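## About Canum

Small firm, Pádraig Gallagher and Bernadette Fitzgerald plus 2 part-timers. We help shops and small traders take payment in digital currency and keep the paperwork straight afterwards. No coin of our own, never will be.

Started out of the old Gallagher accounts office. A customer wanted to pay a 3,000 euro invoice in bitcoin and we hadnt a clue how to book it. Took weeks. Wrote it all down, then other people started asking for the notes.

**What we do**

- Wallet set-up, with a proper backup
- Monthly records your accountant can read
- Turkard, our till add-on. Prices locked at the moment of sale
- Funivmont, the newsletter. 500 readers, goes out when theres new rules to talk about

We don't give investment advice. Please don't ring for tips.

Questions answered within 24 hours, weekends a bit slower. New clients: we're full untill October but do get on the list.

Fees are flat, paid monthly, and you can leave whenever you like. Bernadette handles sign-up and will send the forms over. For shops taking payment from visitors we also do counter notices in other languages, Chinese included, and a small upright board like the white one with the red panels and pandas is plenty big enough for a counter. Wording is checked before it goes to print.

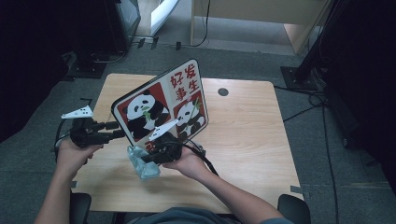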